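Projects > Student Robotics > Skotero > Paper > Section 3

3. Task and set-up

The Skotero project is run by second-year students as part of the Rimari course. Each team has one term to teach a pair of robot arms a simple packing job. The work described in this section is that of the team assigned to small containers.

3.1 Work area

Both arms are fixed to a black aluminium frame that sits on a wooden table, one at the left and one at the right. Each has a two-finger gripper. The task is to place small white containers in an orange tray. The students drive the arms by hand to record each attempt, and the recordings are later used for training. Attempts that had to be stopped early are kept but labelled as such, which was a point of some debate at the first review.

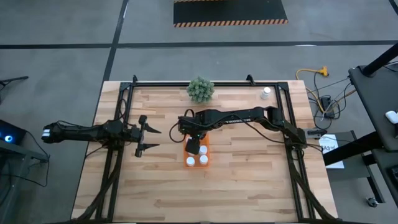
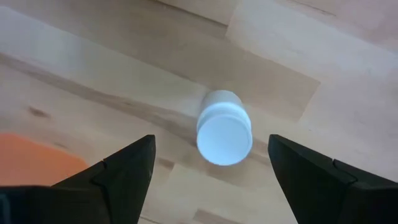
Figure 3. The work area from the head camera (top) and a container seen from a wrist camera (bottom).

3.2 Recording

The team planned to collect 2,000 attempts before the December review. By the end of the first block they had 988, of which 547 were judged good enough to train on. Most of the rejected attempts were lost to poor approach angles, where the driver came in too low and pushed the container instead of closing on it. From the wrist camera the flat round face of the container is much brighter than its side wall, as the lower view in Figure 3 shows, and the students were told to line up on that face before lowering the gripper. New drivers found this easier than judging height from the head camera alone. The advice was added to the Lamont handbook, which all teams share.

A second source of loss was the tray. Drivers tended to fill the nearest slot first and then had little room to open the fingers beside it. The order of filling was therefore fixed in advance for the second block, and the same order was used by every driver.

3.3 Training and test sets

We trained the first model on 700 attempts, made up of the 547 from the first block and the earliest accepted attempts from the second. Attempts by one driver were held back for testing. The model was built with Katesum, the software used in the taught part of the course, and its settings were left at the values given to all teams. Results are reported in Section 4.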